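The Bedroom That Doesn't Exist

I have spent most of the winter watching a robot fail to open a drawer. I'm a freelance writer, so my standards for a working day were low to start with, but even I was surprised by how gripping it got. By November I was dreaming about handles.

The drawer lives inside a computer at Petridis, a small research outfit on the second floor of an old seed warehouse in Prindham, and you look in on it through the robot's own views. 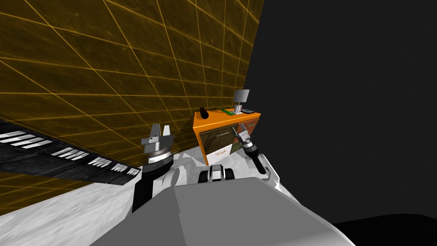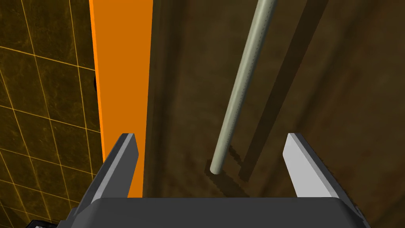 What the team there wants to know is whether you can teach a robot to tidy a bedroom by making the practice bedrooms uglier. I'm putting it more rudely than they would! The proper name is randomisation, and plenty of labs do some version of it: you shuffle the colours, the textures and the lighting in your simulator so the robot can't lean on any of them. The Petridis twist is a piece of software called Otundale, which picks the shuffles on purpose. It looks at what the robot got right last time and then goes after whatever it seemed to be relying on. So you end up with an orange nightstand standing near an orange wall with a glowing grid all over it, and a robot that has to work out where the furniture stops. I asked Niall Ritchie, who wrote most of it, whether he'd chosen the orange himself. He had not, and he'd like it known that his own flat is cream.

The method goes like this. A round is 3000 attempts, all in simulation, at a handful of small jobs -- open this drawer, pick up that thin thing, put it down over there. After each round Otundale takes the successes and replays them with one thing altered. Change the wall and the robot still manages? Fine, leave the wall alone. Change the shadows and it suddenly closes its fingers on thin air? Then the next round is going to be full of shadows.

Shadows were the big one, as it happens. Long thin objects were coming out badly, and for weeks everyone blamed the gripper. Maximiliano Urrutia, who runs the project and eats more satsumas than any man I've met, got fed up and sat down with the failures one by one. There were 221 of them in that batch. In a great many, the fingers had gone neatly to either side of the shadow and squeezed. From overhead a rod and its shadow are two dark-ish stripes running side by side, and the robot had learned to like the one with more contrast. (I had a go at picking them out myself on a small grainy screen and got several wrong, so I felt for it.)

With the old way of shuffling, everything at random, the finished system managed 44 drawers out of a hundred in rooms it hadn't met before. With Otundale choosing, it managed nearly twice that on the same number of practice attempts. The thin objects improved too, though less, and Urrutia is careful to say that he doesn't yet know why the gain is smaller.

There are grumbles, of course. A researcher I rang in Mitport thought the comparison was a bit kind, as random shuffling can be tuned as well and Petridis hadn't tried very hard to tune it. Ritchie took that fairly well and has started the tuning. It's slow going -- the first sweep has 2315 settings in it and the machines are shared.

Then there's the matter of real bedrooms. So far they've run the trained system on an actual arm in just one, built out of second-hand furniture at the back of the office, and the drawers there stick. Simulated drawers don't, or not unless you ask them to. Ritchie has been adding stickiness by hand, a bit at a time, while Urrutia goes round the charity shops of Prindham pulling at handles and buying the worst ones.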